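Koskela Press Opens Submissions for Second Short Nonfiction Series

8 Sep 2019

Koskela Press, the independent publisher of short nonfiction, is now accepting manuscripts for the second series of its Driremero paperbacks. Writers may submit from today through the end of November. The series is open to first-time authors and to writers who have already published their own work and hold the rights to it.

Driremero books are small-format paperbacks of no more than 200 pages, each on a single subject. The first series covered ferry timetables, home bread baking, a history of one county's weather records, and the working life of a piano tuner, among other topics. Koskela Press received 1432 submissions for that series and published 12 of them.

For the second series the press is looking for books on everyday work, food, local travel, household history and small trades. Memoir is welcome if it has a clear subject outside the author. The press isn't considering fiction, poetry, diet plans or business advice for this series.

What to Send

Writers should send a one-page outline, a sample chapter and a short note on their background with the subject. A finished manuscript isn't required at this stage, but the outline should show how the whole book will run from start to finish. Sample chapters should be in English, double-spaced, in a standard document file. Pages should be numbered.
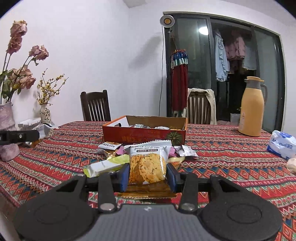
Submissions are made through Plireo, the online form system the press adopted last year. Paper submissions are no longer accepted, and material sent by mail will not be returned. Each writer may send up to two proposals, entered on separate forms. There is no reading fee.

Proposals sent to other publishers at the same time are fine. Koskela Press asks only that writers withdraw a proposal through their Plireo account if it is accepted elsewhere.

Work that has been self-published may be submitted provided that the author controls all print and e-book rights. The form has a box for this. Authors of self-published books should give the date the book first went on sale and list any editions still available. If a proposal is accepted, earlier editions will need to be taken off sale before the Driremero edition comes out. The press will work out the timing with each author.

Reading and Selection

Every proposal will be read by two people on the editorial staff. Those that go forward will be discussed at a monthly meeting, and the press will then ask for a full manuscript. Writers can expect a first answer within 84 days of the date they submit. The press regrets that it can't give individual comments on proposals it turns down at the first stage.

Writers who are asked for a full manuscript will have until the following May to deliver it. Extensions are possible but should be requested early. Full manuscripts should run between 30,000 and 45,000 words, including notes. An index is optional and, where one is wanted, will be prepared by the press at its own cost.

Terms

Accepted authors will receive an advance and a royalty on each copy sold, on the same terms for every book in the series. The contract covers English-language print and e-book rights. Audio, translation and film rights stay with the author. A sample contract can be downloaded from the submissions page, and the press encourages writers to read it before they send anything in.

Editing, design, proofreading and printing are paid for by Koskela Press. Authors are never asked to contribute to the cost of publication or to buy copies of their own book. Each author receives 25 free copies and may purchase more at a discount.

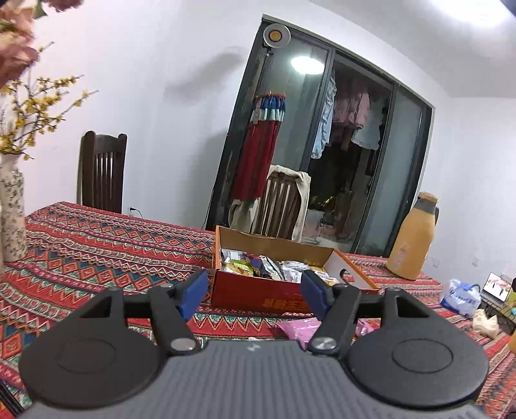 Authors are responsible for clearing permission for any quoted material longer than a few lines, including song lyrics, letters and recipes taken word for word from another source. The press supplies a standard permission letter for this purpose. Photographs and drawings can be included in black and white, up to a limit of 16 per book. Files should be supplied at print quality, with a list of captions and credits.

Open Evening in Wollorach

The press will hold an open evening for writers at its Wollorach office in September. Staff will explain how to fill in the form, go over two outlines from the first series with the permission of their authors, and take questions on contracts and rights. Entry is free, but places are limited to 200 and must be reserved through the events page. Doors open at 6:30 p.m. and the talk begins at 7. The office is on the ground floor and is step-free from the street entrance.

Notes from the evening will be posted on the Koskela Press website the following week for those who can't attend. Questions can also be sent in advance using the contact form, marked "Open evening" in the subject line.

Publication Schedule

The first four titles of the second series are planned for the spring after manuscripts are delivered, with the rest to follow in the fall. All titles will be sold through bookstores and directly from the press. The books in the first series remain in print, and a set of all 12 is available in a slipcase.

About Koskela Press

Koskela Press is an independent publisher based in Wollorach. It publishes short nonfiction, regional guides and a small list of reference books for writers. Review copies of Driremero titles, cover files and the full submission guidelines are available from the press office through the contact form on the website.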